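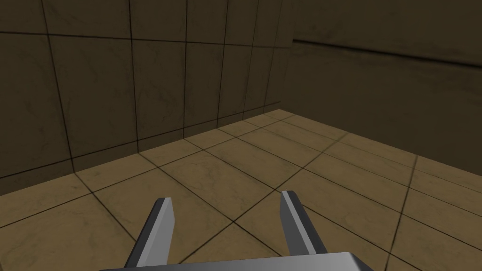 Simulated gripper with open fingers in a tiled room.

The Stinness rule is a code of practice for testing robot grippers in simulation. It was drawn up by Andon and first issued in May. Under the rule, each trial starts with the fingers open and nothing between them, and the start view is stored with the results.

A full test set has 163 trials. Room layout, surface textures and loose objects must be listed for every trial, as must the

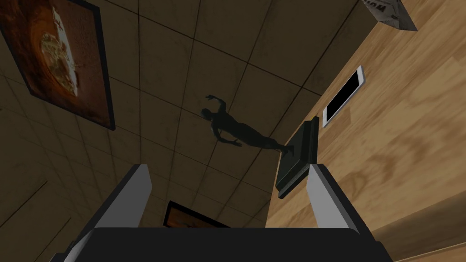
angle of the wrist view. Trials with missing entries are void and must be run again.

Istness uses a shorter set of 20 trials, which Andon does not accept as equal.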